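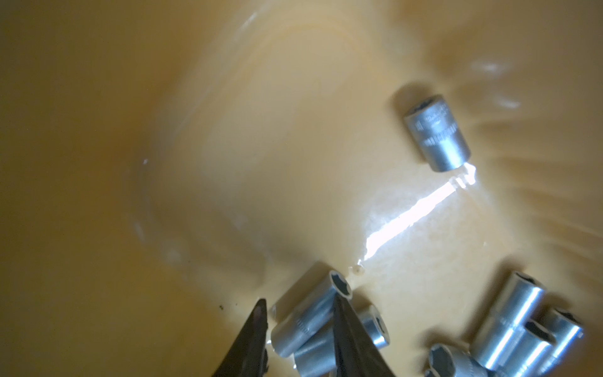 Sockets in the yellow tray.

Aug 23, 2026

Sorted the socket set today. It has been in a mess since July, when I did the taps at Zokari and threw the lot in a bag to get home before dark. I paid 300 dollars for that set and I can't keep treating it like gravel.

My way of doing it is simple. Everything goes in the yellow tray first, then out onto the marble, short ones and deep ones apart, and back in again when I know what I've got.

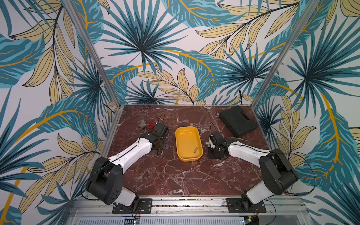
One in the tray. Valve with the red handwheel behind.

The valve still needs a new washer. I'll ask at Rullow, they had the right size last time.
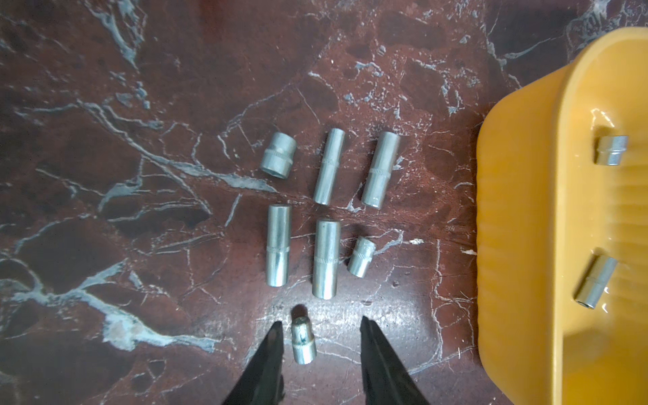
Houshang Mazandarani reckons I should go by size only and forget about deep or short, as you always know the size of the nut before you know how far down it is. Fair enough, but I reach for the deep ones most and I want them together.

The 14 is the one I use on everything and the 9 I hardly touch. I'll put a dab of paint on the 14. Must also give the tray a wipe, there are crumbs of something in the bottom. 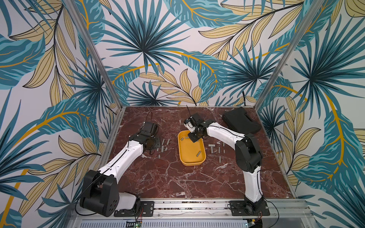

Two in the tray, a group on the marble beside it.

Tea at six. Rang Saeed about getting his torque wrench back to him.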